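Subject: Re: [entries-l] Points table after the rule change, two-year-old pacers
Date: 19th July

Replying to the list, as two other barns have asked me the same thing off-list.

> We have a filly, Costura, who dead-heated for third in her last
> leg. The published table gives her 7 points for that start. Under
> the old sheet we would have expected the full third-place points.
> Also, she shows as 23rd overall, level with Pongsiri, but only
> Pongsiri is marked as qualified for the October final. Is one of
> these a mistake, and if so which? Entry fees are paid through the
> end of the season.

Neither is a mistake, though the table does a poor job of showing why.

On the dead heat: the old sheet gave both horses the points for the higher placing. The current sheet adds the points for the two placings involved and splits the total evenly. Third is worth 8 and fourth is worth 6, so each horse gets 7. The same method has always been used for purse money, and the points were brought into line with it this spring. The change is in the conditions book under "Allocation," second paragraph. It isn't in the one-page summary that was mailed with the stake forms, and I have asked for that to be fixed before the next mailing.

On the tie: the table sorts by points only. Qualification sorts by points first, then by number of wins in the legs, then by money earned in the legs. Overnights, invitationals and out-of-state starts do not count toward any of the three.
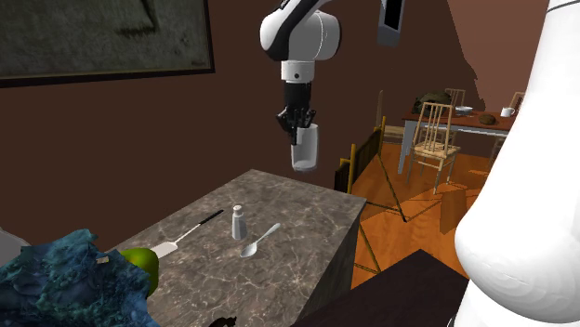 Costura and Pongsiri are level on points and level on wins, so it goes to money. Pongsiri is ahead by $2,709. Most of that gap comes from the split divisions at Flotell, where the purse per division was higher because fewer horses entered. I know people think that is unfair to horses drawn into the bigger fields elsewhere. It may be, but the conditions were set before the first leg and can't be changed during the season.

A few practical points for anyone near the cutoff:

- The last place in the final is not settled until the last leg is official. "Qualified" in the table means qualified as of that printing. I would prefer the word "provisional" and have said so.
- A scratch after the draw earns no points, whatever the reason. A vet scratch keeps the horse eligible for later legs but does not earn anything for the leg missed.
- A horse that breaks stride and is placed back by the judges gets the points for the official placing. The order across the wire has no bearing on it.
- The supplementary fee for the final is $500 and is due at declaration. It is owed even if all earlier payments are up to date. Last year two horses were left out over this.

One item I can't answer. Molham was moved up a place after the judges' ruling in the second leg, and the ruling is under appeal. If the appeal succeeds, every horse behind him in that division moves up by one and the points are refigured. I have run it both ways. Costura was not in that division, so her total stays the same, but her rank could drop by one if the horse directly below her gains. I would not plan around either result until the ruling is published.

If you keep your own sheet, check it against the official charts and leave the track programs out of it. The programs carry points forward from the printing deadline and are often one leg behind - I found three horses listed wrong in the latest one, all for that reason. Corrections to the official table should go to the race office in writing, with the race number and the horse's registered name. Phone calls are not logged.

The refigured table will be sent to this list as plain text when the next leg is official. I will add columns for wins and leg earnings so that the tiebreak order can be read directly.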